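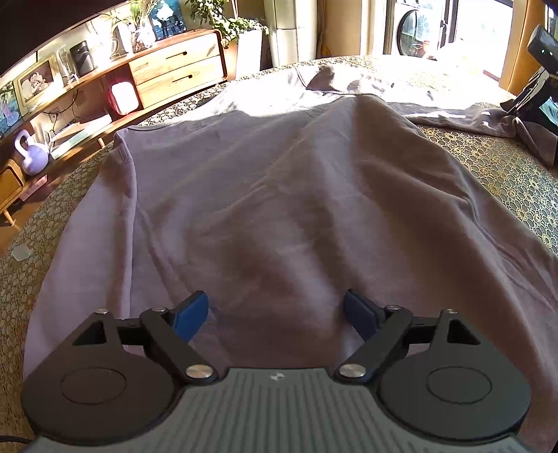
A gripper that closes unevenly will drop cloth long before it drops a box or a bottle. The usual complaint is that one finger reaches the middle first, pushes the fabric sideways, and the second finger closes on nothing. On a two-finger linkage gripper like the one over the gray sweatshirt, the fault is nearly always in the pivot screws, the silver ones at the joints of the black arms. They work loose a little at a time, and the blue fingertip pads stop meeting squarely.

These steps are for the Melov hand-held gripper. The Rashti model uses the same linkage with longer screws.

Before you start
Disconnect the cable. If your unit is motorized, wait until the status light is out. Keep your fingers out from between the pads any time the cable is connected. The arms can close without warning when a screw is touched with power on, and the pinch is worse at the joints than at the tips.

Check for play
1. Open the fingers fully and hold the body still with one hand.
2. Push each fingertip sideways. A good joint has no movement you can feel. A bad one clicks.
3. Close the fingers slowly by hand and watch the gap. Both pads should arrive together.
4. Look for fine gray dust near the screws. It means the joint has been running loose for a while and the bushing may be worn.

Fix it
Take out one screw at a time. Wipe the thread, put on a small drop of medium threadlocker, and turn the screw in until it stops, then back it off slightly. The arm should swing freely. Overtightening causes a different fault: the motor stalls halfway and the controller logs error 7.

Leave it overnight before reconnecting.

Test it
Run 200 open and close cycles with nothing between the pads, then try a folded T-shirt and something thicker. Repeat the play check. If a joint clicks again, replace the bushing. Our shop at Prundmont now does that every 2,000 cycles on units used for laundry.

Last updated November 30, 2018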